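Cleltix parallel gripper kit, reviewed on a home-built arm
By Jolanta Olszewski, 11/20/21

The kit ships as flat parts in two bags, with a servo, a control board and a license for the Plemitz simulator. I mounted it on an Olvera arm that has lived on my garage bench since February. Total weight with the wrist adapter is 474 g, within the arm's payload but leaving little for the object.

Assembly took one evening. The link plates are cut cleanly and the holes needed no reaming. Pivot screws are supplied without threadlocker, and one on the left linkage backed out after the first long run. Add your own. The instructions skip the servo centering step entirely; do it before the horn goes on, or the fingers will close off center.

I planned all grasps in Plemitz before running them on the bench. The supplied model loads without edits and the joint limits match the hardware. Contact behavior is weaker. Default friction is set too high, so thin-walled objects hold in simulation and slide on the bench.
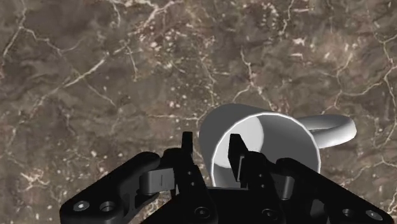
Rim grasp in simulation, mug on its side, one fingertip inside the mouth.

Rim grasps are the hardest test for this design. The fingertips are narrow enough to straddle a cup wall, but they have no compliance, and a small error in approach angle puts the load on one corner. Itzel Bañuelos, who has the same kit on a Huleck arm, fitted silicone sleeves to hers and reports fewer slips. I have ordered a pair.

Over 1,864 logged open/close cycles the linkage developed slight play at the outer pivots. Grip force did not change measurably. The servo runs warm when holding, and the board has no current limit setting, so I added a timeout in my own code.

Recommended for light bench work. Buyers who need fine force control should look elsewhere. Firmware tested: version 13.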